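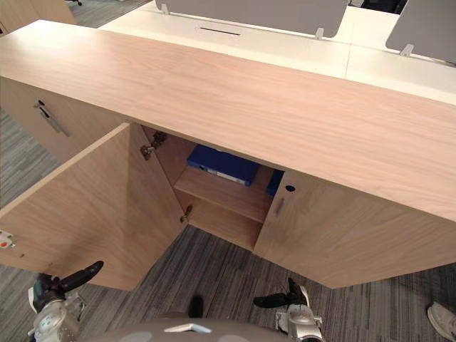

Workshops > Features > Brirton

Ruoxi Liang says the cupboard chose her, which is a nice way of putting it, and after an afternoon in Brirton I think I believe her. She runs Stirkaveo, a small group that builds and tinkers with robots in a shared workshop, and for most of the winter the big question over coffee has been how a machine ought to deal with plain office furniture. A cabinet door on concealed hinges sounds like nothing at all until you try to teach somebody (or something!) to swing it wide and keep its fingers out of the way. Then there are the slim metal handles, the little keyholes, and a binder lying flat on a shelf at the back, all of it made for people who never give it a thought.

The group began with a single wrist and a box of parts that cost 500 dollars, and it has now spent nearly 3000. Most of that went into joints and cables, as it always seems to, and a fair bit went into joints and cables that replaced the first lot. Members have learned to love the dull corners of a room. They will talk to you for a very long time about chair levers, and how three black paddles side by side can look like one thing to a machine coming in low under the seat.

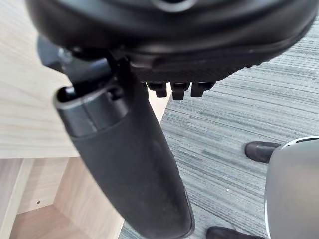
A grip worth waiting for

The fingers have taken the longest, and Ruoxi is happy to tell you the whole story if you have the time. The first set came from a kit called Rarkard and was much too eager. It squeezed everything as if it were a stubborn jar lid, and a good many paper cups went to their reward. The newer software, which the group named Hou after a good deal of friendly arguing, closes slowly and waits a moment before it tightens. Light, flat things are still the hardest, and a blue-and-white panel makes a fine test, with its wide faces and a crisp edge for a rounded fingertip to press on.

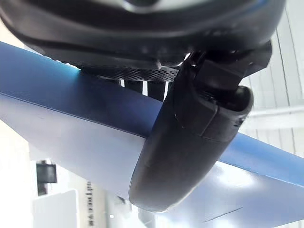
Do you need an engineering background to join in?

Most members came with none. If you can use a screwdriver and are willing to ask questions, someone will sit down with you and get you started.

There are 15 regulars now, and they meet on weeknights, when the heating is on and somebody has usually brought soup. The next big job is the legs, or really the business of getting legs and arms to share a tight spot without knocking into each other. Ruoxi would like that settled by March. I asked her what happens if it isn't, and she laughed and said they would go on meeting anyway, and that she has a second cabinet in mind. 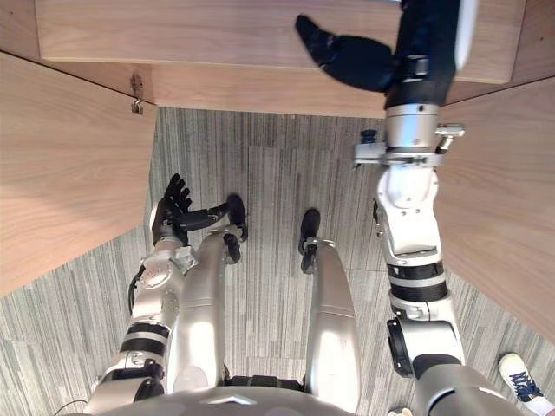
Close quarters: one hand up at the shelf board, the other low over the carpet.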